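Hanging a heavy black cloth backdrop on a painted wall without drilling

Home & Hall Help > Walls and Fixings
Posted Wednesday, May 22, 2019

mykhailiuk_r
I need to put up a black fabric backdrop in a rented room with painted plaster walls. The cloth is 2 m high, 400 g per square metre, and the lease rules out screws. In April I tried removable adhesive strips along the top edge and the whole lot came down overnight, with a patch of paint. Cut-out letters also have to go on the front. What holds the weight, and how do I fix the letters so they can be moved later?

Ayten Güler
Adhesive strips are rated for a rigid object sitting flat against the wall. Cloth pulls outward at the top edge and the strip peels from one end, so the rating on the packet tells you very little.

Take the weight to the floor instead. Use two upright poles with a crossbar and a sandbag on each foot. Sew a pocket along the top of the cloth, or use spring clamps at close, even spacing. A tension pole between side walls also works over a short span, but check that the end pads are rubber and will not mark the paint. Wash the wall and let it dry before you patch the damaged spot – filler does not bond well over glue residue.

For the letters, keep them light. Card or foam sheet is fine. Pin from behind with small safety pins through a fabric tab glued to the back of each letter. Double-sided tape lets go of most woven cloth. Decide whether you want the cloth flat or draped before you place anything, as folds change the spacing and tilt the letters.
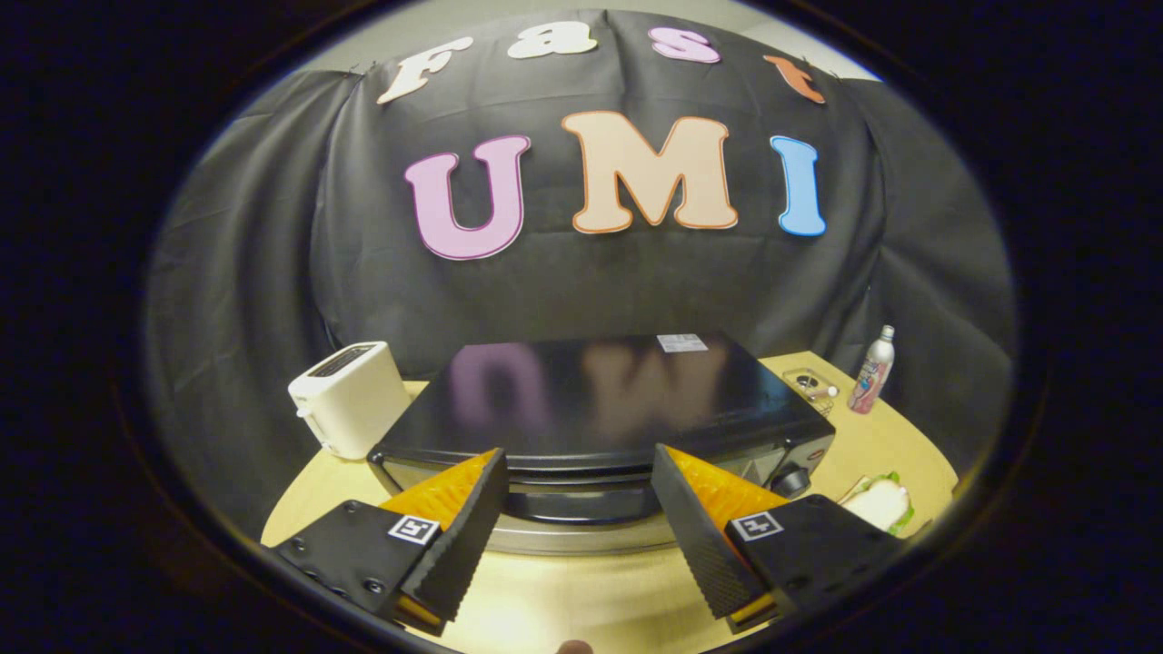 Cut-out letters with coloured outlines on draped black cloth.

If you want it flat, add a second bar through the bottom hem and steam the creases out from the back.

pluvholm3469
just use thumbtacks, the holes are tiny and a bit of white toothpaste fills them. did mine that way and got the full bond back

calard_dan
Toothpaste shrinks and yellows. Use proper filler. Otherwise agree with the poles. Check the fire rating of the cloth too if the room is open to the public – our hall asked for the label.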